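Cream liner migrating on hooded lids - primer or powder?

glosswatt
Posted 7:42 pm
Trying to sort out transfer with the Plesine cream liner in plum. Oily, hooded lids. Current method: Porell primer, wait 3 minutes, liner, translucent powder with a flat brush. By lunch there is a stripe in the crease. Swatched on the inner arm it held for 14 hours, so I don't think the formula is faulty. Has anyone compared it with the Plosura pencil?

matte_or_not
Posted 8:05 pm
Arm swatches don't tell you much. No sebum to speak of and no folding. Try it on one lid without primer. Silicone primer under a wax-based liner can stop it gripping.

tarnished_tin
Posted 8:31 pm
Disagree with the above. I've used primer under Plesine for 3 summers and bare lid is worse every time. The problem is powder colour and quantity. Set it with a matching matte shadow, pressed on, no sweeping. I wore it that way through a long, dry weekend and only had to fix the outer corner.

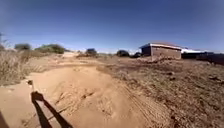 Sand track, little building further along.

Plosura is drier and sets faster. You get less time to smudge it, so do one eye at a time.

matte_or_not
Posted 8:48 pm
Dry air isn't a fair test either. Humidity and oil are what shift it.

tarnished_tin
Posted 8:53 pm
Fair point on humidity. Still wouldn't skip primer on oily lids.

quietkohl
Posted 9:20 pm
Check the ingredients on both. If the liner lists a volatile silicone near the top it should be compatible with the primer. Mine does, but I have the older grey tub. Also, Khan chemist had the Plosura pencils marked down, mostly browns - no plum left that I could find.

glosswatt
Posted 10:16 pm
Mine has it listed second. Will do left lid primer plus matching shadow, right lid bare plus the same shadow, and leave both on through a work day. No eye cream for 24 hours beforehand. Will post results in this thread.

matte_or_not
Posted 10:22 pm
Use the same amount of shadow on each side or it's meaningless.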